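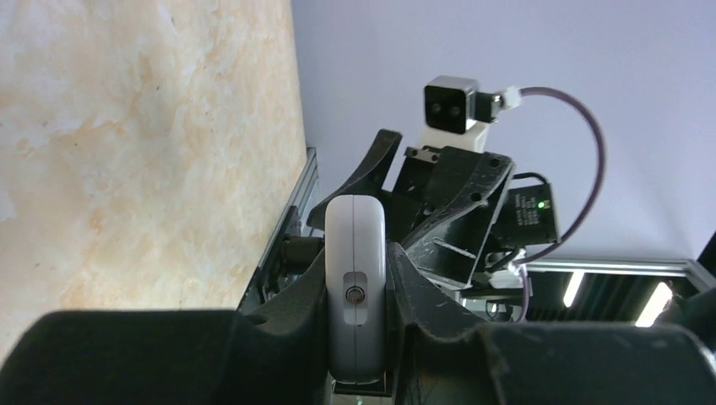 The second gripper, with its camera fitted on top and the purple cable attached.

July 31, 2022
By Heledd Bowen

The Hopkin Robotics Club has now completed its summer term, and I have been asked by several parents to set down what the students achieved. The club met for 17 sessions in the school's technology room. Members were between Years 9 and 12, and most had not worked with a robot before joining.

The project selected for this year, which the students named Lindus, concerned the handling of cloth. Rigid objects had been attempted in the previous year and the older members wished to try something harder. A block keeps its shape when it is gripped. Fabric does not, and the students were required to think carefully about where the fingers should close and how far the arm should travel before closing them.

Efa Gwynne, who leads the programming group, wrote the first version of the pinching routine in June. Under her plan both fingers are lowered on to the material together and brought close, so that the cloth is gathered up between the tips.

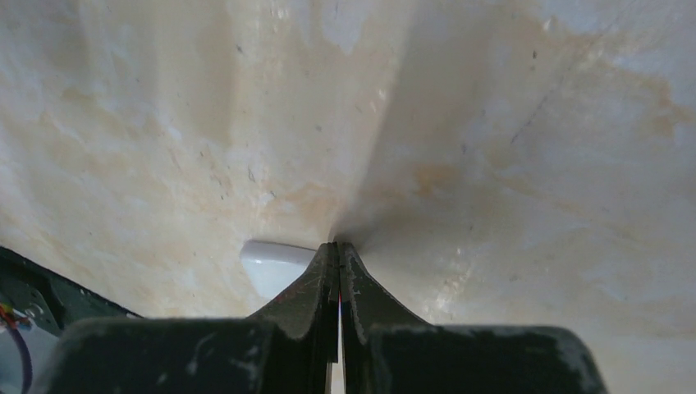 Stained material was used throughout, and was preferred to clean sheets. Plain white fabric offers the cameras very little to follow, whereas a mark of any kind gives the software a point of reference. The younger members kept a written log of each attempt, recording the starting position, the closing distance and any remarks. The log now runs to 95 entries and will be passed to next year's group.

Thanks are due to Dradora, whose grant of £3,000 met the cost of parts, and to Fastico for the loan of tools. Members are reminded that borrowed tools should be returned to the technology office before the new term.

Applications for the coming year are open to all pupils from Year 9 upwards. There are 30 places. The wiring group is particularly short of members, and no previous experience is expected. Forms may be collected from the school office or requested from me by email.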